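This site uses cookies to remember your settings. Accept | Manage

Unit 2: Workspace rules for two-arm tabletop handling
Course notes, N. Tufa. Revised November 15, 2023

2.1 Clear surface
Only the items named in the task sheet go on the table. Bags, shoes and personal items stay off the work surface. Log the table state before enabling the arms.
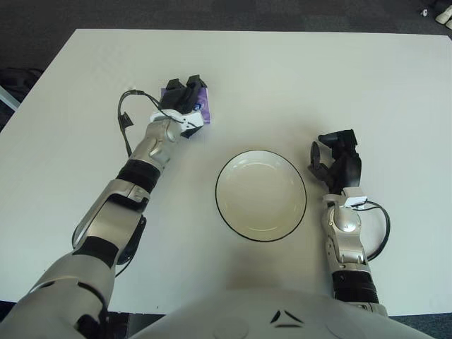
Fig. 1. Left gripper closed on a purple package; bowl empty.

2.2 Idle arm
The arm without a part holds a fixed standby pose, clear of the target. It does not cross the table midline unless the task sheet calls for a handover.
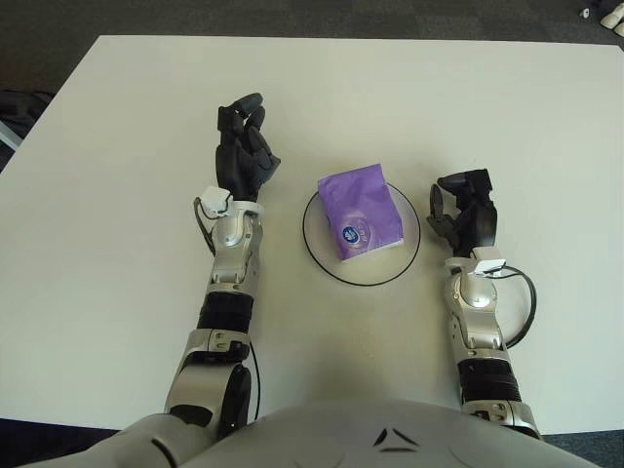
Fig. 2. Purple packet inside the black rim, one hand on each side.

2.3 Placement
A placement counts only if the item lies within the rim and both hands are clear of it. Contact with the rim is recorded as a fault (code 665 in the Tornel log format).

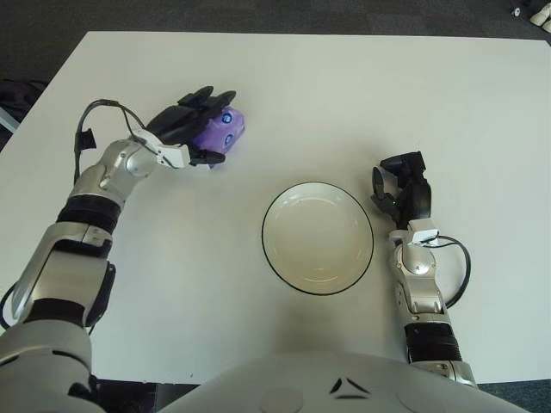 Fig. 3. Purple item held just above the table, left hand.

2.4 Cables
Wrist cables need enough slack for full wrist rotation. Check each loop and connector at the start of a shift and again after 2000 cycles. Replace any clip that has opened. 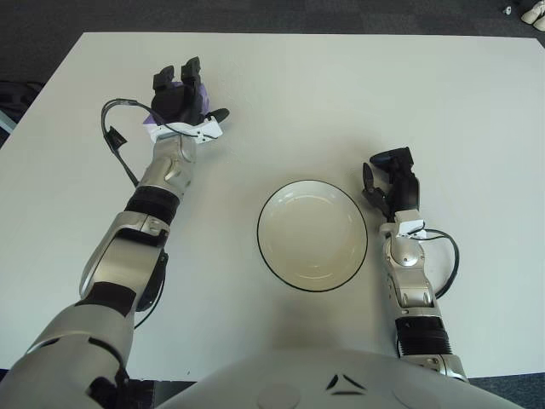
Fig. 4. Cable loops at both wrists.

2.5 Stop conditions
Stop if a person reaches over the table edge, a cable snags or an item drops. Restart from standby only.

Related items
Unit 1: Risk assessment, Delano cell
Unit 3: Grip force limits
Asamoah checklist, May revision
Dorkatent lab sign-off form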